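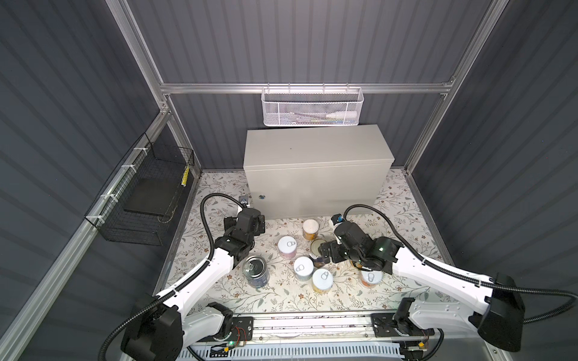

第6章 故障处理:夹爪夹持异常与线缆干涉

6.1 适用范围

本章适用于 Kusance 双臂桌面工作单元,控制软件为 Jullora。内容是两种最常见的停机:夹爪闭合后没有得到夹持确认(故障代码 39),以及腕部线缆在运动中被拉住(故障代码 20)。机械臂不能上电的情况,请看第4章。

两种故障常常一起出现。罐头类物品排列比较密的时候,夹爪要下降到罐与罐之间,手腕需要转较大的角度,线缆的余量就变少了。请操作人员先把本章全部读完,然后开始处理。

6.2 处理之前

注意:机械臂停止以后,电机可能仍然有保持力矩。没有按下急停按钮,任何人不可以把手伸到两只夹爪之间。

注意:按下急停以后,手臂会因为自重慢慢下沉。夹爪下面如果有罐头,手臂可能压在罐口上。请先用一只手托住上臂,再由另一个人按急停。此操作需要 2 人。

注意:已经开口的罐头,边缘很锋利。取出时请戴防割手套,并且拿罐身,不要拿罐口。带拉环的罐头不要提着拉环拿。

6.3 代码 39:没有夹持确认

现象:夹爪到达目标位置并且闭合,但是 Jullora 界面显示“未确认夹持”,该侧手臂停在原来的地方,另一侧手臂同时暂停。

步骤:

1. 在界面上点“暂停任务”。不要点“重试”。连续重试会把罐头推倒,或者把它推到旁边的罐头上。

2. 按照 6.2 的要求托住手臂,按下急停。

3. 从侧面看夹爪手指和罐身的位置。手指应该在罐身的直壁上。如果手指夹在盖子的卷边或者拉环上,请记录下来,这是高度设定的问题,到第 7 步处理。

4. 用手慢慢打开夹爪,把罐头取出。如果打不开,不要用螺丝刀撬,请按 6.6 联系服务部门。

5. 检查台布。印花台布容易起皱,罐底压在皱褶上会倾斜,夹爪就不能从两边同时接触。请把布拉平,四边重新固定。布的下面不要留有碎屑或者标签纸。

6. 把罐头重新放好,保持直立,罐与罐之间留出手指能够进入的空隙。高的罐头放在后面靠近柜子,矮的罐头放在前面靠近导轨。如果高罐在前面,手腕下降时会先碰到它。

7. 打开“物品高度”页面,核对每一种罐头的数值。开口罐和未开口罐要分别登记,不可以共用一个高度。

8. 松开急停,选择“低速回原位”,确认两侧手臂都回到原位以后,再恢复任务。

说明:手腕上或者导轨安装板上的绿色指示灯亮,只表示该部分已经供电,不表示夹持正常。请不要用这个灯来判断故障是否解除。

6.4 代码 20:线缆被拉住

现象:手臂在转动手腕时突然减速,然后停止。有时可以听到一声轻响。这种故障以右臂较多。

步骤:

1. 按照 6.2 的要求停机。

2. 从底座开始,沿着黑色波纹管一直检查到手腕。管子应该成为一个宽的弧形,不能贴着手臂拉直,也不能碰到侧面的墙板。

3. 如果波纹管挂在铝型材横梁或者挂篮上,请先把手臂轻轻向回推一点,再把管子取下。不要直接拉管子,里面的接头会松。

4. 检查挂篮。后墙的白色挂篮用小钩子挂着,左墙的黑色网篮用扎带固定。钩子要完全落到横梁上,扎带剪断后的尾部要向外,不可以对着线缆的方向。篮子里的笔等细长物品不要伸出篮子的边。

5. 检查导轨附近的细电线。红色和橙色的线应该放进线槽,不能留在安装板移动的路线上。

6. 检查腕部相机。用手指轻轻摇,如果松动,把螺丝拧紧,然后必须重新做相机标定(第3章)。没有标定就恢复任务,代码 39 很可能会再次出现。

7. 松开急停,用低速让手腕向两个方向各转一次,人站在工作单元外面观察。波纹管没有被拉紧,才可以恢复任务。

6.5 案例:Uvilska 试验站

6 月,Uvilska 试验站在第 2,429 次抓取时出现代码 20,操作人员清除故障以后马上继续,随后出现代码 39,一个开口的罐头被夹变形。检查以后发现,腕部相机的一颗螺丝已经松了,相机角度有偏差。线缆被拉住的时候,相机也受到了力,但当时没有检查这里。

因为这件事,本手册在 6.4 增加了第 6 步。请不要省略它,即使故障看起来已经消失。

6.6 联系服务部门

有下面的情况时,请停止使用,并联系 Aravena 服务部门:

夹爪断电后用手打不开。
波纹管有裂口,或者能看到里面的电线。
同一侧手臂在一个班次里出现两次代码 20。
急停松开以后,手臂没有低速运动,而是突然动作。

联系时请提供控制器序列号、故障代码,以及 Jullora 导出的日志文件。日志请在重新启动之前导出,重新启动后,停机前的力矩记录会被清除。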